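Applies to the Multia hand-held gripper pair, revision 4 and later. Earlier units have a glued cube and can't be serviced this way; send them back to Custotine.

# Checking and resetting a Multia gripper pair

The procedure covers the start-of-day check, pad replacement, cube alignment and the pinch test. Allow 70 minutes for a pair that needs new pads on both sides. A check with no parts changed takes far less.

## Tools and parts

- 2 mm hex key, ball end
- Plastic spudger or a guitar pick
- Isopropyl alcohol and lint-free wipes
- Pad set, part 1582 (two pads and adhesive film)
- Feeler gauge
- Test rod from the Doucet kit
- The Denar tracking software, with the cube file for each gripper already loaded

Don't use acetone on the fingers or the cube. It clouds the plastic and lifts the ink from the marker faces.

## Before you start

1. Stop any recording in Denar and close the session. A session left open will keep the old cube offset and write it back when you finish.
2. Switch off both grippers and disconnect their chargers.
3. Note which gripper is left and which is right. The cube patterns differ between the two, and the software will accept a swapped pair without complaint until the first pose solve.
4. Wipe the fingers, pads and all visible cube faces. Let the alcohol dry before you touch the pads.

## Replacing the pads

Replace both pads on a gripper together. A new pad facing a worn one closes off centre and the rod walks out of the grip during a lift.

1. Open the fingers fully. On revision 4 the trigger has a stop that can be mistaken for the end of travel; push gently past it.
2. Slide the spudger under the pad from the tip end and work towards the root. Keep it flat. The finger is thin at the curve and will mark.
3. Roll off the old adhesive with a thumb. Clean with alcohol.
4. Peel the film, set the new pad against the shoulder at the root, and press from root to tip.
5. Close the fingers on a folded wipe and leave them closed for 7 minutes.
6. Open the fingers and look along the pad edge. If a corner has lifted, the film was not seated. Start again with a fresh piece.

Trimming a pad to fit is not allowed. If it overhangs, it is from the wrong set.

## Seating the marker cube

The cube sits on a square post with one screw. Play at the post is the most common cause of drift in the Denar pose trace, and it can't be corrected in software.

1. Hold the body of the gripper and try to twist the cube with two fingers. There should be no movement at all.
2. If it moves, back the screw out fully and lift the cube off.
3. Check the post for white dust. Dust means the cube has been rubbing. Clean both surfaces.
4. Refit the cube with its index notch towards the trigger. Press down until it meets the collar.
5. Check the gap at the collar with the feeler gauge on all four sides. The thinnest blade must not enter.
6. Tighten the screw until it stops, then a further eighth of a turn.

Scratches on the white border of a marker do no harm. A scratch across a black area does, and the cube should be replaced.

## Powering up

Reconnect the gripper and hold the side button until the light comes on. A steady green light means the cube file has matched. A slow green flash means the unit is still looking for it. Amber is low charge. If the light stays off on mains power, try another adapter before opening the body.

Keep charging leads clear of the space where the operator stands. A lead caught on a shoe will pull the gripper off the bench, and a dropped cube has to be seated again from the beginning.

## The pinch test

Run the test with both grippers in hand, even if you have worked on only one. The software compares the two cubes, and a single gripper gives no result.

1. Open a new Denar session and choose *Service*, then *Pinch*.
2. Stand square to the table with both grippers forward and the cubes uppermost.
3. Pick up the thin red rod with one gripper. Take it between the pads only, with no contact at the finger root.
4. Hold the other gripper upright and still as the reference.
5. Tilt the rod slowly through a diagonal and back to level. Keep the wrist loose and move from the elbow. 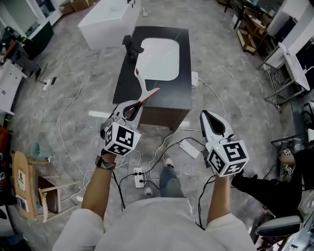

6. Put the rod down, change hands and repeat.
7. Save the result for both sides under the serial number of the pair.

## Reading the result

| Result | Likely cause | Action |
|---|---|---|
| Pass, both sides | None | Return to use |
| Slip on one side | Pad contaminated or lifted | Clean, repeat, then replace pads |
| Slip on both sides | Trigger not fully closed | Repeat with a firm grip |
| Reference moved | Hand drift or loose cube | Rest the elbow and repeat; check cube seating |
| Cube lost | Face covered by fingers or sleeve | Change the hold, roll up the sleeve |
| Left and right swapped | Cube files crossed | Reload the files and restart the session |

A slip that appears only near the top of the tilt is usually the pad corner at the tip. Look there before replacing anything.

If the test fails three times with new pads and a tight cube, the finger linkage is worn. The linkage is not a bench repair. Tag the pair, pack both grippers together and return them to Custotine with the saved result file.

## Afterwards

Write the pad change in the log on the side it was made. Store the grippers with the fingers open; pads left pinched overnight take a set and will fail the next morning's check.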